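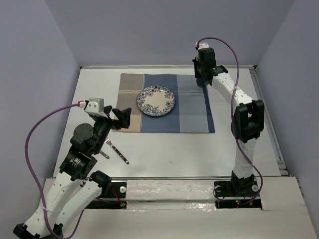
Figure 3. A round plate on a striped placemat, set left of center.

4.2 Does the placemat change how much people eat?

The claim that darker table linen leads diners to serve themselves less has been repeated so often that few authors still check where it came from. Most trace it to Górecki's canteen study in Skarkby, which had 40 diners, 13 of whom left before the second course. Their plates were counted as finished. We do not see how that can be defended.

Kozłowski repeated the work in Dostel over four weeks in February and reported a smaller effect, but only at lunch, and only after dropping three tables near the door. The paper gives no rule for dropping them. Striped cloth raises a further problem. When a plate overlaps a dark band and a beige one, as in Figure 3, it is hard to say which color the diner is supposed to be responding to. Both studies coded such cloths as "dark."

Arumugam's reply, that diners respond to overall contrast, may be right. It was not tested in either study, and the portion weights needed to test it were never released.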